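How do I get a cracked, stiff print on an old sweatshirt to lie flat again?
Posted in Laundry & Clothing Care, 17 September 2018

Sze-wing Huang
Hi all! I have a cotton-blend sweatshirt I've had since my freshman year in Plaltville and I love it way more than I should. The body is still fine, but the printed letters on the chest have gone stiff and started to crack, and two of the edges are lifting. I moved into a building with a shared laundry room a while back and the dryers down there only seem to have one setting, which is volcano. I've tried turning it inside out and it didn't change much. Is there a way to press the print back down, or am I going to make it worse? I do own an iron (a Rokent, older than the sweatshirt) and I'm not scared of using it. Also, do I need to give up on the dryer completely?

Salim Muriithi
Stop using the dryer. Cold wash, hang it up. Cracks don't heal.

Zsolt Balogh
I've rescued a few of these, so here goes. First figure out what kind of print you have. If it feels like a sheet of plastic sitting on top of the cloth, it's probably heat transfer vinyl, and lifted edges can often be pressed back. If it feels more like paint that soaked in, it's screen print, and ironing will smooth it a bit but won't close the cracks.

For either one: wash it and let it dry all the way. Put it on a hard surface with a towel under it (my ironing board is too squishy for this). Lay parchment paper over the letters – regular baking parchment, not wax paper, please, I did that once and had to throw out a very nice hoodie. Iron on medium, no steam, and press straight down for 11 seconds. Don't slide it around! Lift, let it cool completely, then peel the paper back slowly. If an edge is still up, do that spot again.

After that I'd go with cold water, inside out, no fabric softener, and dry it flat on a table or over a rack. I wouldn't hang it by the shoulders when it's soaking because the heavy ones stretch.

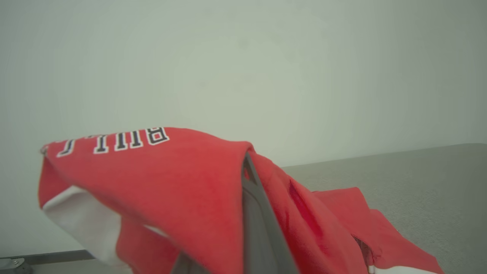
Red sweatshirt with block letters, black with a white outline.

If you really must use the machine, 28 minutes on low and pull it out damp. You said yours has no low, so I'd skip it.

Csaba Vass
Agree with Zsolt on the parchment, but try the inside of the hem first if you don't know how the fabric takes heat. Mine had some polyester in it and I got a shiny patch the shape of an iron tip. It's my painting sweatshirt now. The Bradach craft store near me also sells a fabric glue for lifted vinyl edges. I've used it once, on a kid's jersey, and it's held up through October and a whole winter so far.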